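Drelten Household Textiles Notes

June 24, 2019

By Ifigeneia Gkikas, with Mirjana Babić

Purpose

This README accompanies the Drelten collection of photographs and handling notes on household fabrics. The collection supports the teaching of textile care at Botiseo and is intended for instructors, students and cataloging staff. It covers the hanging, folding and storage of garments and household linens. Upholstery, carpets and leather goods are outside its scope.

Contents

The collection is organized in 6 folders, one for each handling topic. Each folder contains photographs, a plain text file of handling notes and a list of terms. The folder named "hanging" deals with fabric held by clips, pegs or bars. Entries in this folder record the visible pattern of the fabric, the kind of fastening and the line along which the fabric is held. Fiber content is entered only where a sewn label was available to the cataloger. 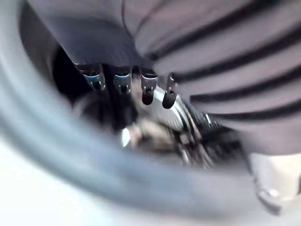 Grey fabric with dark stripes, with a row of small metal clips along the lower edge of a fold.

Cataloging Rules

Colors are recorded in everyday words. Stripes are described by color and relative width, with the ground color given first. The term "clip" is used for any small fastening that appears to grip an edge, and the term "peg" is reserved for wooden or plastic clothespins. Where the type of garment cannot be established, the entry reads "fabric, unspecified." Catalogers should not infer a garment type from pattern alone.

Known Limitations

Close views often show only part of an item, and the scale may be difficult to judge. Fabric weight and stretch are not recorded. The terms used for folds were revised in January, and two folders still contain entries under the earlier terms. These are marked "old" in the notes file.

Maintenance

Corrections are reviewed by Aivar Raudsepp. Requests should state the folder name, the current entry and the proposed wording. Changes to the list of terms require the approval of both authors and are recorded in the change log.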